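Groris Kitchen Table Notes, version 2

README, last edited July 26, 2020
Maintained by Huiling Xu, who wanted a one-page document and got this folder.

What is in here
Notes on laying a small place setting on a counter that is also used for carrots, cutting boards and whatever else came home from Miredport. There are 26 entries in notes.txt, one per layout. Entry 21 is mostly complaints about forks.

Conventions
"Setting" means a bowl or plate, a fork and a spoon. The fork goes to the right of the steel dish. Yes, the right. Letters on this subject have been received and filed.
"Side table" means the pale folding one, home of the teal mug and the power strip.

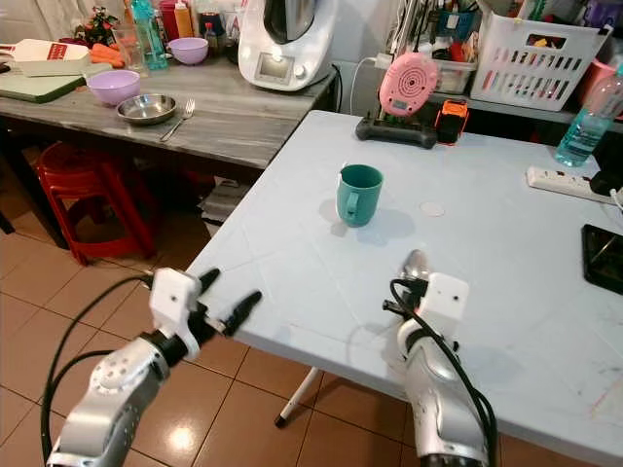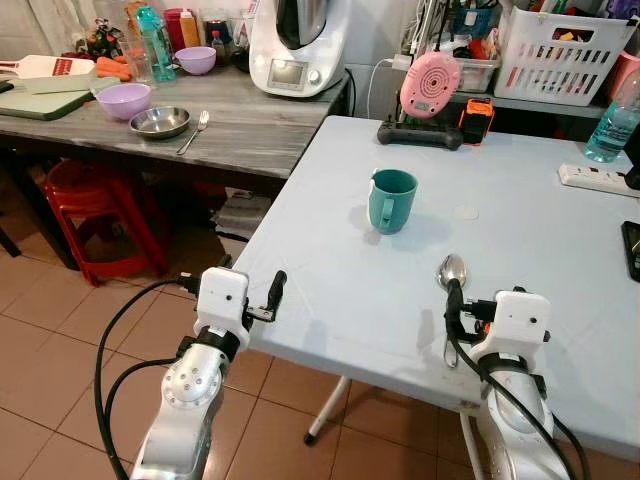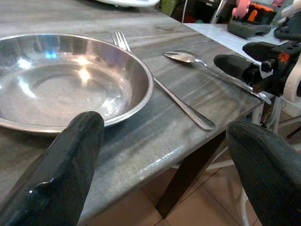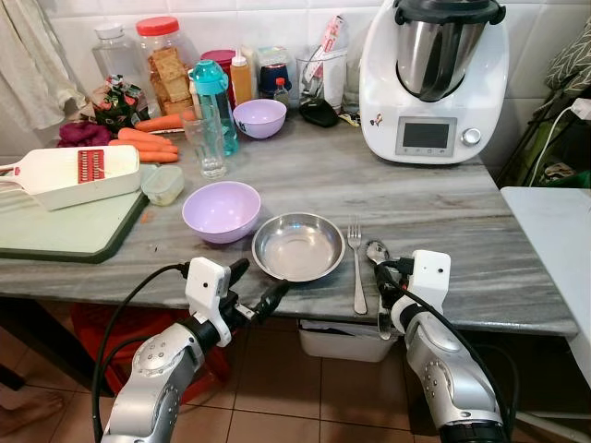 Valeriano Manzano writes that a fork on the right is fine if you eat with one hand and read with the other, but he would like the spoon closer in, and he wants to know why a mug gets a place on the side table when the soup doesn't.

Known issues
Steel dishes are called "bowl" in some entries and "plate" in others. I stopped correcting this in February.
The lilac bowls are also lavender, depending on who was typing.

Reuse
Copy what you like. Please keep the file names, even the misspelled ones.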